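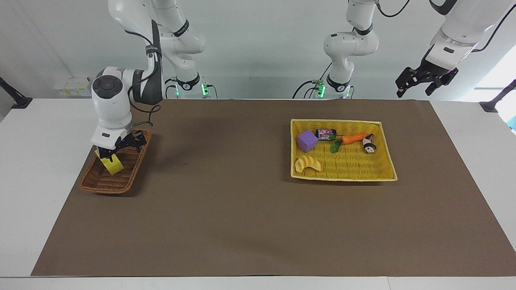 Posted by the Flillari shop desk, 6/9/18

Grevent shallow basket, brown wicker

I've sold a lot of baskets and this is the one I keep taking home! It's a shallow rectangular tray, properly woven, with a darker rim that smartens it up no end. I use mine for the children's odds and ends (foam blocks, play food, whatever was under the sofa) and because the sides are low they can see what they've got without tipping the lot on the rug.

The yellow one is our woven plastic basket, larger and flatter, and I'd go for that if yours is going to live near paint or a paddling pool. It wipes down with a damp cloth. The wicker prefers a dry duster, and please don't leave it out in the rain like I did last July.

Lots of you buy one of each and sort between them, bricks in one and the toy carrot and its friends in the other. Good rainy afternoon job, that.

Wicker tray: item 339
Yellow basket: item 500
Collect from our Wustbridge shop or have it posted, usually within 4 working days. Baskets only, toys not included.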